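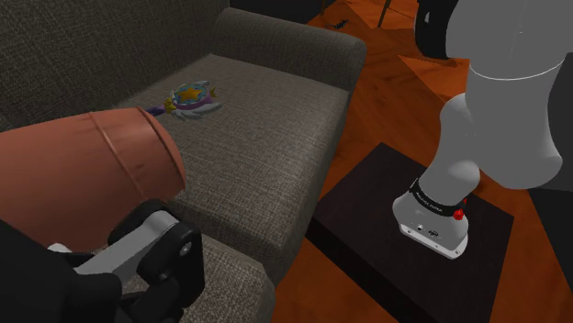

Shagufta Mughal

Tarkelach abre al público sus pruebas de manipulación doméstica en simulación

La empresa Tarkelach celebrará en marzo una jornada de puertas abiertas en su centro de ensayos de Ginari, dedicada a la manipulación de objetos domésticos con brazo robótico en entorno simulado. El acceso será gratuito, con inscripción previa, y el aforo queda limitado a 70 personas por turno.

La demostración principal se desarrolla en un salón virtual con un sofá tapizado, suelo de madera rojizo y una mesa baja oscura que sirve de apoyo a la base del brazo. Sobre el asiento del sofá se dispone una varita de juguete con mango morado y una estrella en el centro de la cabeza. El operador dirige el brazo desde un puesto de control y el público sigue la ejecución en pantalla.

El programa consta de cinco sesiones de 70 minutos. En cada una se explicarán la configuración de la escena, el cálculo de contactos entre pinza y objeto y el registro de trayectorias. El banco de ensayos, denominado Ernska, contiene 448 escenas de interior -- dormitorios, cocinas y salones -- generadas por el equipo de Zeeshan Magsi.

«Las superficies blandas y los objetos de contorno irregular son los casos que más tiempo de ajuste exigen», señala Magsi, responsable de simulación. «En la visita se mostrarán también las ejecuciones fallidas, con sus datos de fuerza y posición».

Fouzia Paracha, jefa de integración, presentará a las 16:00 el procedimiento de traslado de los controladores al brazo físico. La sesión técnica requiere conocimientos previos de cinemática y admite cuatro grupos de trabajo.

Las inscripciones se tramitan en la recepción del edificio Mac an tSaoi, sede del centro. Los medios acreditados podrán solicitar entrevistas y material gráfico a Tanveer Rizvi, departamento de comunicación de Tarkelach.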